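Teleop vs hand guiding for soft stuff on a table?

jukis_bench
Two arms, parallel grippers, white table. I'm showing it a clear-the-table task and everything I want it to learn is soft or squishy in some way. I've been doing it all by remote control with the leader arms, and I keep wondering if I should just grab the arms and walk them through it by hand. I'm at 3,266 demos across all my tasks, so switching now would hurt a bit!

Right now there's a white block, a little orange lump and a dark green fabric thing with a strap tab on it.
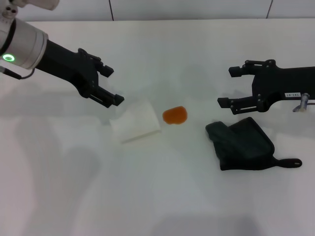 My trouble is mostly with the green one. I go in from the right, pinch a fold, and half my takes end with me fishing for a second grip. The policy has picked up the fishing too - it hovers, pokes, backs off, pokes again. Cute for a minute, then not.

fernthorpe60
Hand guiding, no question. You feel the table through the arm. With leaders I always press too hard because nothing pushes back.

stelmakh
Disagree with fernthorpe. If your hands are on the arms, your hands are in the camera view, and then the thing learns from pictures it'll never get at run time. Plus, try guiding 2 arms and working both grippers by yourself. I gave up after one afternoon.

fernthorpe60
You can guide it first and replay the path with nobody near it, then record that. I do it all the time.

stelmakh
Sure, with a rigid part. Fabric won't fold the same way on the replay, so you end up recording a miss.

fernthorpe60
OK, fair for fabric. I still say it's better for the block.

beltadska_m
Stay on remote and throw out the fishing takes. I cut mine down to clean grabs, 60 of them, and it did better than the whole messy pile. Also pick one spot to grab and stick with it. Could you go for the strap end every time?

jukis_bench
Hmm, I've been going for whatever fold looked good - that may be my whole problem. I'll do 3 short sessions grabbing only near the strap and post how it goes.

stelmakh
Keep a few of the recoveries though. Cut them all and it won't know what to do after a slip.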